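Week 4 handout: can machines do chores yet?
12 Jan 2026

Bring this to the tutorial. Slides go up later, the diagrams are in there, not here. Reading for this week is the Pudano chapter plus the short piece on grasping, both in the course folder.

Where we got to last time

Factory robots: fast, strong, same motion all day. Part turns up in the same spot, same way up. Fixtures do most of the thinking. Move the part a thumb's width and the line stops.

Homes don't have fixtures. Nor do most small shops, which is why I've lumped household and shop-floor together in this unit. A cafe bench and a packing bench have more in common than you'd think from the brochures.

The question for today. Not "is the robot clever", that goes nowhere. Ask instead: which chore, how often does it work, who tidies up when it doesn't?

Sorting chores by what makes them hard

Rigid things, known shape, open space. Blocks, boxes, mugs. Mostly fine now if the lighting is decent.

Rigid things, crowded space. Loading a dishwasher, picking from a full bin. Patchy. The hand gets in its own way.

Soft or floppy things. Towels, bags, cables, T-shirts. Slow. The thing changes shape when you touch it, so the plan you made a second ago is out of date.

Food. Gets its own line. Soft, crumbly, slippery, all different, and somebody has to eat it. Squeeze too hard and it's ruined, too soft and it's on the floor. Also cleaning, see below.

Liquids and powders. Leave till February.

Worked case: a sandwich

Looks like a nothing job. A five year old can do it, badly. Break it down before you say it's easy:

pick up one slice from a plate, without dragging the slice next to it
carry it without tearing or folding
line it up over the bottom slice
lower, let go, don't knock the filling out

Toast helps. It's stiff, so it keeps its shape between two blocky jaws. Fresh white bread would dent. When you read a demo always ask whether they picked the easy version of the material. No shame in it but it should be said out loud.

Two arms help too, at a price. One can hold while the other works, or each takes its own plate. But now they share the same air above the table and the planner has to keep them from hitting each other. Cables as well. A cable that hangs in front of the gripper can brush the food or block a view, and it won't be in the collision model unless someone put it there.

Look at how close the top slice is to the bottom one here, and how tilted. Last little bit of the move, where small errors start to matter.

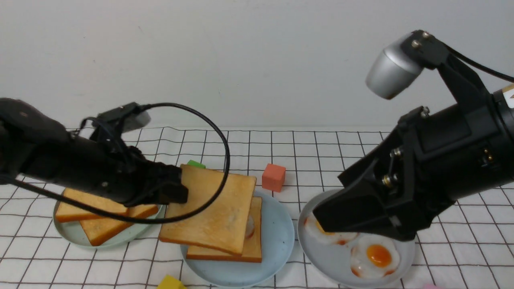
What to ask of any demo

Was a person steering? Remote driving (teleop) shows what the hardware can do. It tells you nothing about whether the machine can decide by itself. A still can't settle this, and a short clip usually can't either. Look for it in the write-up.

How many tries, and who counted? One good run is a story. Say a machine gets a slice on properly in 23 tries out of 25. Sounds good. Now chain four steps like that, each as reliable as the last, and you're down to a bit under three quarters for the whole sandwich. Do the sum yourself, it's in the exercises.

What was reset by hand? Plates put back, eggs turned round, slice straightened up. Resetting is a chore. If a human does it the chore hasn't gone away, it's moved.

How long did it take? Speeded-up video is normal. Check the corner for a "x5" or whatever. If there's no label, watch something fall.

What changed between runs? Same plate, same bread, same spot = closer to the factory case than the kitchen case.

Shop floor vs home, quick comparison

Shop floor: one task, 1,000 times, trained staff nearby, someone paid to clear jams. A slow robot can still pay for itself if it runs overnight.
Home: 1,000 tasks, a few times each, no staff. Owner is tired and wants tea.
Shop floor: you can change the bench to suit the machine. Mark the spots, fix the lights, buy one kind of tray.
Home: people won't move the couch for it. Dogs, kids, stairs.
Both: cleaning the gripper. Egg yolk and grease get into joints and around screw heads. A machine that handles food has to be washable and most lab grippers aren't.

My own view, argue with it: single-step shop jobs with rigid items, yes, now. Food prep with someone standing by, in places. General house help, no. Not for want of arms, the arms are good enough. It's recovery from mistakes thats weak. Drop a slice face down and see what happens next.

Exercises

1. Pick a chore you did this morning. List the steps, same way as the sandwich. Mark which one you'd expect to fail first and why.

2. Finish the sum above properly: 23 out of 25 per step, four steps, then five. What per-step rate would you need to get 95 per cent over five steps? Show working.

3. Next to the toast is a plate of fried eggs. Write the pick-up plan for one egg. Would you keep the same gripper? What breaks, apart from the yolk?

4. Compare the Ninum and Movora handouts from week 3. Which one tells you the number of tries? Which one leaves out resets? Half a page max.

5. (Harder) Design a fair test for "can make a sandwich". Decide what varies, how many runs, what counts as a fail. Is a crooked top slice a fail? Defned your answer.

Hand in 1, 2 and 5. The others we'll do in the room. Ateş dataset notes are optional and quite long, skip the appendix.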